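Keeping the Cell Honest: A Conversation with Sota Murakami

Skomar Applied Automation, Equipment Care Series

Sota Murakami has been responsible for the Dosis cell at Skomar since it was commissioned. The cell consists of a single arm, a two-finger gripper and a table, and it exists in two forms: the physical station in the assembly hall and a simulated copy on which every change is tested first. Mr. Murakami maintains both. He spoke with the Equipment Care Series in April about how the station is set up and what it requires from week to week.

Two copies, one logbook

The simulated cell was built by the integrator, Vasilakis, and handed over with the hardware. Mr. Murakami said that his first decision was to keep one logbook for both.

"If I shim the table in the hall, the table in the model moves the same day," he said. "When the two were recorded separately, they drifted apart within a month. The arm was teaching itself to reach for a part that was 6 millimeters from where the model said it was."

The logbook now holds 412 entries. Most concern the gripper. A smaller number record changes to the base frame of the arm, the controller software and the lighting.

Setting the approach

The task under review this spring requires the gripper to come down vertically over a yellow part that lies beside an open frame. Mr. Murakami considers the downward approach the most sensitive part of the setup. The wrist must be square to the table before the fingertips reach the height of the work, and he checks this in the model from a low viewpoint, almost level with the tabletop.

"From overhead everything looks centered," he said. "You have to get down to table height. Then you see whether the finger is straight, and how much room there is between the tip and the part."

He pauses the simulation just short of contact and compares the clearance with the value recorded at the last calibration. If the two differ, the run is stopped and the tool offset is measured again on the physical arm.

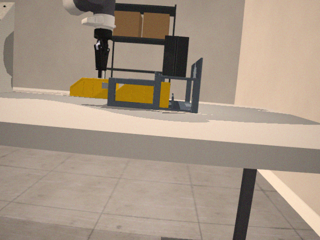

Care of the gripper

The linkages near the top of the gripper receive the most attention. Every 29 shifts they are wiped down, inspected for play and given a light coat of Purkirex grease. Mr. Murakami does this work himself or supervises it directly.

"People put on too much," he said. "Grease travels down to the fingertips, and then the part slides. We lost most of a morning to that before I started weighing the syringe."

Fingertips are replaced in pairs, even when only one shows wear. The new pair is measured and its length entered in the controller, then in the model. A worn fingertip is kept in a labeled bag until the following inspection, in case its replacement gives trouble.

The coupling between wrist and gripper is held by screws that are tightened with a torque wrench, in a cross pattern, with the arm powered down and locked. Mr. Murakami asks technicians to mark each screw head with a paint pen afterward so that any movement can be seen at a glance.

When a fault appears

Asked about the most difficult repair to date, Mr. Murakami described an intermittent closing fault that took 8 days to find. The gripper would stop short of its commanded position and then recover on the next cycle. The model ran the same program without error, which pointed to the hardware.

"It was the cable," he said. "There was a break inside the jacket, near the elbow, and it opened only at one angle. I had already changed the controller board by then. I would do it in the other order now."

The cable route has since been changed to allow a wider bend, and a continuity check through the full range of the elbow has been added to the monthly inspection. The spare board remains in stores.

Planned work

The station will be taken out of service for a short period this summer so that the arm can be lifted and its mounting plate cleaned. Mr. Murakami intends to repeat the full calibration when it is back in place, beginning with the table height.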